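How to Bring Automation Into a Workplace Without Losing the Workplace
Posted Oct 13, 2022

So your company has decided that part of your job can be learned by a machine, and it would like you to do the teaching. Congratulations on your new student. Ours at Ziminex learns to tidy and pack from people holding a gripper in each hand, and after 19 weeks of it I have opinions on how to set things up. 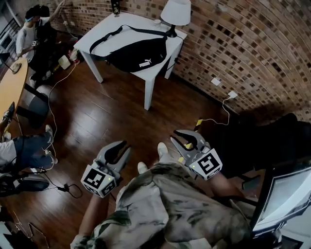
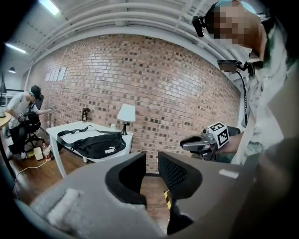
1. Ask the people who do the job which parts they'd happily give up. We skipped this and automated label sorting, the one task everyone liked. It was the only time of day you could sit down and gossip.

2. Rewrite the job titles before the work changes. For most of June our packers were still paid as packers while spending 4 hours a day on demonstrations. Payroll called this "other." Nobody's rent is due in other.

3. Keep the sessions short. Picking up a bag with a gripper is easy. Doing it 278 times, at a pace a machine can follow, will make you think hard about your choices – and about your wrists. We swap every 3 rounds now, and the grumbling has dropped to its normal level.

4. Decide what counts as a mistake. New people fumble a pick and apologize to the equipment. Tell them to mark it, start over and move on.

5. Use one scheduling tool. We had the shifts in Cirnico and the alerts in Ding, and the two disagreed about lunch. Lunch lost.

6. Put in writing what happens to the hours you save. Management will say they'll go to "higher-value work." Ask what that is, and wait. In our case it was checking the machine's packing, plus a training course that two of us have finished.

Go back to step 1 whenever a new task gets added. Ours is returns, starting next month, and the sign-up sheet is still blank.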